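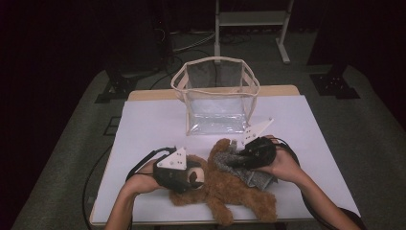

Urso de pelúcia sobre lençol branco, com saco transparente de acabamento bege.

Início | Sobre nós | Lojas | Imprensa | Contactos

Novembro
Por Aisyah Latuheru, Lillmont

Lillmont abre recolha de brinquedos usados e eu não podia estar mais contente

Olá a todos! Quem costuma receber os nossos comunicados sabe que eu escrevo sempre mais do que devia, e desta vez vai ser pior, porque andei o verão inteiro à espera de poder contar isto. A Lillmont, a nossa rede de lojas de artigos em segunda mão para crianças, passa a aceitar peluches e brinquedos de tecido em todas as lojas. Até agora só ficávamos com roupa, livros e carrinhos de bebé, e a pergunta que mais ouvíamos ao balcão era sempre a mesma: e os bonecos, não querem? Queremos, sim senhor.

A campanha chama-se Mangundap e arranca ainda este mês. Funciona assim: trazem os peluches num saco fechado, entregam-nos ao balcão e recebem um vale por saco. O vale é de 5 euros, serve para qualquer compra na loja e não tem prazo (sim, perguntei três vezes à contabilidade se não tinha mesmo prazo, e não tem). Cada família pode entregar até 2 sacos por visita. Pedimos este limite por causa do espaço nos armazéns, que já vi transbordar com os casacos do inverno passado e não quero repetir a experiência.

O que aceitamos: ursos, cães, coelhos, bonecas de pano, fantoches, almofadas em forma de bicho. Podem faltar olhos, pode haver uma costura aberta, pode haver uma fita desbotada. O que não aceitamos: brinquedos com pilhas ou caixas de música lá dentro, peluches com bolor e enchimentos de bolinhas de esferovite, que nos dão cabo das máquinas. Se tiverem dúvidas, tragam na mesma e vemos juntos.

Depois da entrega, tudo segue para a oficina, que é dirigida pela Myung-ja Maeng. Trabalhou muitos anos em restauro têxtil e tem opiniões fortíssimas sobre linhas de coser! A Myung-ja montou um percurso que passa por triagem, lavagem, secagem lenta e costura. Os peluches de pelo comprido são os que lhe dão mais luta, porque o pelo embaraça na lavagem e tem de ser aberto à mão com uma escova de arame macia, mecha a mecha. "Um urso de pelo curto despacha-se numa manhã, um de pelo encaracolado pode ficar comigo até ao fim da semana", diz ela. Eu já tentei ajudar e fui mandada embora com muita delicadeza.
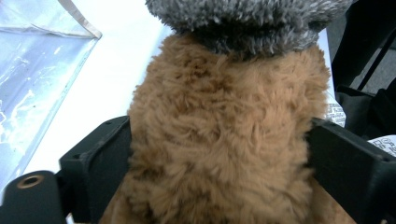 Pelo castanho, comprido e encaracolado, junto a uma parte cinzenta de textura mais densa.

E para onde vão depois? Uma parte volta às nossas prateleiras, a preços de segunda mão. Outra parte vai para salas de espera de pediatria e bibliotecas escolares, através da Tultance, a associação com quem trabalhamos desde a abertura da primeira loja. O Borislav Milošević, que coordena as entregas da Tultance, pediu-nos sobretudo bichos grandes, daqueles que uma criança consegue abraçar com os dois braços, e também alguns pequeninos para caberem na mochila. O que já não tiver arranjo é desfeito, e o enchimento em bom estado serve para recompor outros bonecos.

Para o lançamento vamos ter 19 lojas a receber sacos, do Minho ao Algarve. A de Setúbal entra um bocadinho mais tarde por causa das obras na entrada, mas já tem cartaz na montra e a equipa está em pulgas. O Bayu Hartono, responsável pelas lojas do sul, garante que antes do Natal está tudo a andar, e eu vou cobrar-lhe essa promessa.

Só mais um pedido, e este é meu: se o boneco tinha nome, escrevam-no num papelinho e ponham-no dentro do saco. Fazemos uma etiqueta de cartão e o nome segue com ele. Eu entreguei a minha coelha Josefina na primeira recolha interna e confesso que me custou um bocado, mas a etiqueta ficou linda.

Os pontos de recolha funcionam no horário normal das lojas, das 10h00 às 19h00. As escolas e infantários que queiram organizar uma recolha própria podem falar com o Samran Thaweesak, da nossa equipa de parcerias, que trata do transporte e leva os sacos vazios. Basta deixar o contacto em qualquer loja.

Jornalistas que queiram visitar a oficina ou conversar com a Myung-ja, falem comigo, de preferência de manhã. À tarde as máquinas de lavar estão todas a trabalhar e mal nos ouvimos umas às outras.

Sobre a Lillmont
A Lillmont compra e vende artigos de criança em segunda mão. A oficina de restauro fica junto ao armazém central e trabalha para todas as lojas da rede.

Contacto de imprensa: Aisyah Latuheru, comunicação, Lillmont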